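Zostitora Simulation Practice Package for Two-Arm Robots

Revision of 12/2/25. Supplied by Gruna.

The package contains 117 checks to be completed in simulation before a work program is released to a physical robot. It is intended for sites that operate arms near shelves, tables and wall-mounted items. Each check is recorded with the operator's name and the program version.
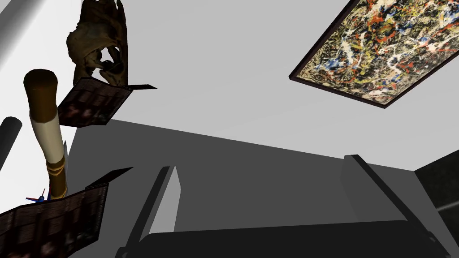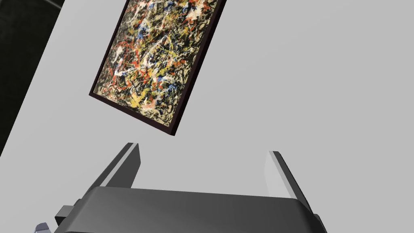
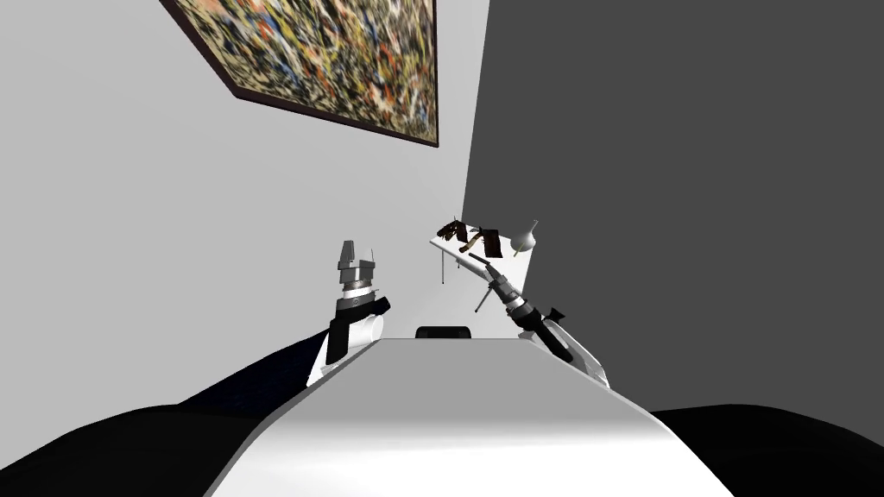 Simulated room with a framed painting on the wall; gripper views and head view.

Wall-mounted items are to be entered in the keep-out list before the first run. A program that enters a keep-out zone must be corrected and the full set of checks repeated. Partial repeats are not accepted.

Run records are kept for 504 days. A second reviewer must sign any change to speed or reach limits.

Each license covers 2 workstations and up to 200 stored programs. Technical questions should be addressed to Yuzhen Hou, and license renewals to Lingyun Yan. The next revision is planned for July.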